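4.2 Reheating as a household task

Much of the writing on reheating treats it as one step. Food goes in, the door shuts, a number is entered, food comes out. Time-use diaries encourage this view because they give it a single code, usually folded into "meal preparation," and the code is short. We doubt that a single code is good enough, and this section sets out why, using the counter-height table layout from our second round of sessions.

The usual claim, made most firmly by Korkis and repeated by Willems in a later review, is that the work of reheating grows with the number of foods on the plate. Three foods should cost more effort than one. Korkis supports this with self-reports from people who were asked, after eating, how much trouble the meal had been. We are not persuaded that anyone can answer that question well. People remember the meal. They do not remember where they put the plate while they were opening the door.

Our own records come from 111 sessions in the Famholm study, run over a period ending in June. Participants were given a plate of dry or cooked goods, a drink, and a microwave on a table, and were asked to get ready to heat the plate and sit down. We left the order of the steps to them. The full set yielded 2,017 coded actions, where an action is any pick-up, put-down, push, pull, or turn. Two coders worked separately, and Rebecca Ruggiero settled the cases on which they differed. We report the counts with some caution. A different rule for what separates one push from the next would change them, and we know of no rule that is clearly right.

What stands out is how few of these actions touch the food. Most concern the door, the clear space beside the oven, and whatever else is standing on the table. Figure 3 shows one layout with the door swung wide. The divided plate and the water bottle share the tabletop with the oven, and the bottle stands between the plate and the appliance. On a straight path from plate to oven, the bottle is the first thing the hand has to deal with. A person can lift the plate over it, go around it, or move it first, and each choice gives a different count even though the food is the same. 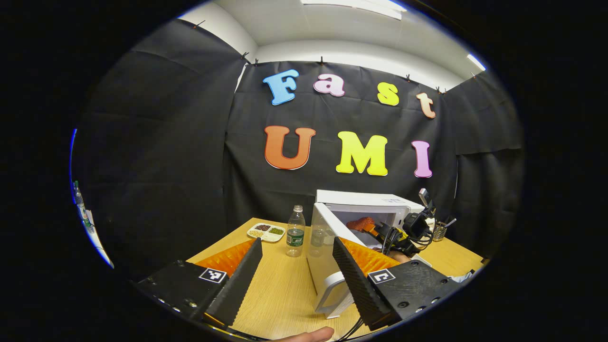

Figure 3. Table layout with the microwave door open: three-compartment plate, water bottle, and oven.

4.3 Does the divided plate matter?

The divided plate deserves its own discussion, if only because so much has been claimed for it. Fidura describes compartment plates as "self-organizing" and argues that they lower the burden of a mixed meal, since the foods need no further sorting. We agree that a wall between beans and grains keeps beans and grains apart. It is less clear that this saves anybody any work during reheating, and Fidura's evidence does not bear on the point. The plates in that study were filled, photographed, and scored by raters for neatness. They were never carried anywhere.

In our sessions the plate was handled as one object. Participants picked it up, held it level, and set it down, and the number of filled compartments made little difference to how many actions this took. If Korkis were right, plates with three foods should have drawn out the task. We compared them with plates holding one food and found no gap large enough to defend. We would not call this a refutation. Our plates were small, the portions were modest, and a tall heap of something wet might well be carried differently. It does mean that the count of foods is a poor stand-in for effort, at least when the foods travel together.

The position of the drink told us more. In sessions where the bottle began between the plate and the oven, participants tended to move it before touching the plate. Eleven participants moved it twice, once out of the way and once back to a spot near where it began. We first coded the second move as an error. On review we dropped that label, as it assumed we knew what they were trying to do. They may have wanted the bottle within reach of the chair. They may simply have liked it there.

There were also 7 sessions in which the participant opened the door, looked in, and closed it again before picking anything up. Willems would class these as wasted steps. That reading depends on treating the heating as the only goal, and a person checking an unfamiliar oven for crumbs or a missing turntable has a perfectly good reason to look. We kept these actions in the totals and marked them separately in the appendix, so that readers who prefer the stricter view can take them out.

A last caution concerns the table itself. A microwave on an open table, with free space in front of it, is kinder than many real kitchens, where the oven sits under a cabinet and its door swings over the only clear patch of counter. We expect the share of actions spent on clearing space to be higher in such rooms. We did not test this, and the figures given here should not be stretched to cover it.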